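Weekend counter help wanted at Kinau (flowers, cards and a whole lot of ribbon)

Hi, I'm Wissam Chamoun, and I run Kinau, the little gift and flower shop on the corner in Orkwood, two doors up from the shoe repair place. I've had the shop for seven years now and for most of that time I've covered every weekend myself. My back has opinions about this and so does my wife, so I'm finally hiring!

I'm looking for one person, starting in September, for two shifts a week. Mornings begin at 7 when the buckets come in, and you'd be done by early afternoon. If you're a student, or retired, or you've got kids and need to be home for lunch, it could suit you very well. I don't care much about your résumé. I care whether you can talk to a man who forgot his anniversary and send him out the door looking less pale than when he came in.

You'd be working with Hadi Salameh most of the time. Hadi does all our wedding and funeral work in the back, and he likes the radio on low and the scissors put back where he left them. I'm in and out - deliveries, the wholesaler, the bank - so there will be stretches when you have the front to yourself. You'll get four paid training shifts before that happens, more if you want them.

We sell fresh flowers, of course, but close to half of what goes over the counter these days is cards, candles, wrapping paper and silk and other artificial stems. I used to be a terrible snob about those. Then I started selling to offices and dentists and people with hay fever, and I came around.
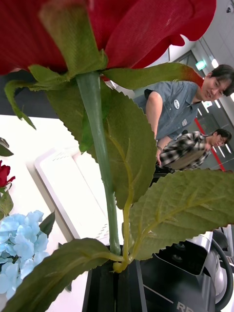
Shop jobs / Part time

The pay is the same hourly rate I'd pay an experienced person, even if this is your first job, and we go over it together after 10 weeks. You get a third off anything in the shop, and whatever cut flowers won't make it to the next day go home with you (my neighbors have been living off that deal for years, so they'll be sorry to see you come).

What you'll be doing, more or less: serving people, wrapping, trimming and re-cutting stems, changing water, answering the phone, sweeping up. There's a lot of sweeping up. You'll also pack the orders that Flurkurier picks up at noon, usually about 40 in a busy week and far fewer in the summer. The labels come off the computer in the hall, an old thing we call Farah after the lady who sold it to me, and she needs a minute to warm up.

You do need to be able to lift a full bucket, stand for a few hours, and handle cold water in winter. You don't need to know a single flower name. I'll teach you those, and I have a box of cards with the names on them that my daughter made when she worked here. Being able to tie a decent bow would be lovely but I can teach that too - it takes an afternoon and one spool of the cheap ribbon.

A second language is a big plus. We get customers who speak Arabic, German and Spanish, and I only cover two of those.

Parking is a pain, so come by bus if you can. The 33 stops right across the street.

To apply, just come in and ask for me or Hadi, any time after 2 when it quiets down. Bring a few lines about yourself on paper, handwritten is fine, with a phone number I can actually read. Tell me which mornings you can't do and what you'd put in a bunch for your favorite aunt. If you'd like to try half a shift first to see whether you can stand us, say so and we'll set one up, paid like any other.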